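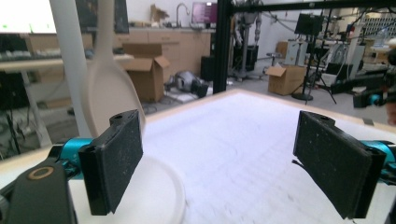
Second month of running the handling cell at Plokden. A few notes for people who asked what it changed on the floor. 1/11

The task is dull by design. Pick a light object off a table, turn it, put it down. Drimora wants the policy trained on human motion, so our people do the motion with hand-held grippers and the arm learns from the recordings. 2/11

The target is 40 clean recordings per person per shift. A clean one has a full approach, one grasp, one release and no regrasp. Everything else gets flagged and kept in a separate folder. 3/11

We had 652 clean ones at the end of December. Taner Karakaya did more of those than anyone. He spent years on manual packing before this, and his approach angle barely varies. Mine wanders, and the replay shows it. 4/11

Parts matter more than I expected. Flat faces are easy. Thin posts on wide bases are slow, because people slow down when they think something will tip. The model picks up the hesitation along with the grasp. 5/11
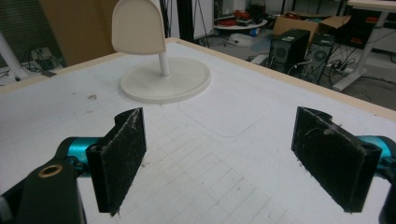 Cream printed piece on its disc base, gripper open. Pads due for a clean.

Pad lint is now a line on the shift checklist. Njoroge Temba put it there after a run of slips we had first blamed on the firmware. Tape roller, both pads, start of shift and after lunch. It used to be no one's job. 7/11

What changed for staff: two packing posts became recording posts. Same grade, same hours, different strain. Less lifting, more wrist. Győző Rácz logged wrist complaints for the first month and we now rotate every 47 minutes. The odd number comes from how the recording blocks divide. 8/11

What did not change: someone still decides whether a grasp was good. Software marks the obvious failures. The borderline ones go to Obadia Ondieki, who reviews them at the end of the day with the sound off. His rejections and the software's overlap less than the vendor slides suggested. 9/11

Open question is pay. Recording is skilled work, and the job description still says packer. Management has the revised text. The sticking point is whether a recording counts as output or as training — the bonus formula only knows about output. 10/11

Next up is the Stougaard line, which has taller parts and less bench space. I'll post slip rates before and after the pad routine once Njoroge has a full month of them. Questions about the rotation schedule go to Győző, he has the spreadsheet. 11/11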